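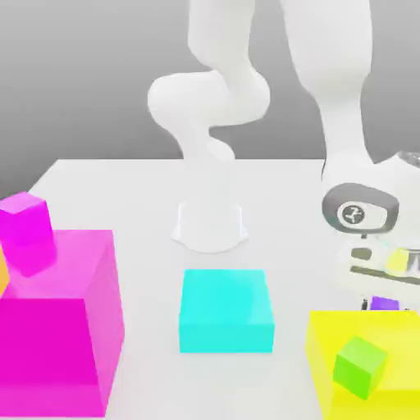

Tostus are back. Five years of nothing, then a new track went up late Wednesday with no warning at all, and a tour to go with it in July. Good week.

The song's called Herkano and it's just under seven minutes, most of which is one chord and a great deal of tremolo. Drums don't come in till well past the halfway mark. Vocals buried, as ever. I've played it all morning and still can't make out a single line of the chorus, which is how I like them.

Line-up is nearly the one that made Datby. Noémie Bélanger on guitar and voice, same rhythm section, but a new second guitarist who goes by Kowalchuk and used to do their live sound. Bélanger told the mailing list they'd been rehearsing since the winter in a room over a tyre shop and "kept having to stop when the compressor came on". She says an album is finished bar the mixing. No title yet, no label either as far as I can tell.

There's a 7-inch too. 399 copies, hand-numbered, the new one on the A side and a live version of Slow Ferry on the back, recorded on the last tour. One per person. The first 100 come with a lyric sheet, so maybe we'll find out what she's singing after all. Mail order opens at noon tomorrow and I'd set an alarm, the Datby repress was gone before I'd found my card.

Only 3 shows so far. Leeds, Glasgow, then Bristol on the last Saturday of the month. Small rooms, all of them. Bristol is the one with the low celing and the pillar, get there early and stand left. Supports to be announced. More dates "if our ears hold up", according to the same email, and there was a vague mention of Belgium in the autumn.

If you've never heard them, start with side two of Datby, loud, and work backwards. The early EP is rougher and the tape hiss is practicaly a fifth member but the last track is still the best thing they've done.

Will post the ticket links when they're live. Someone save me a spot in Leeds.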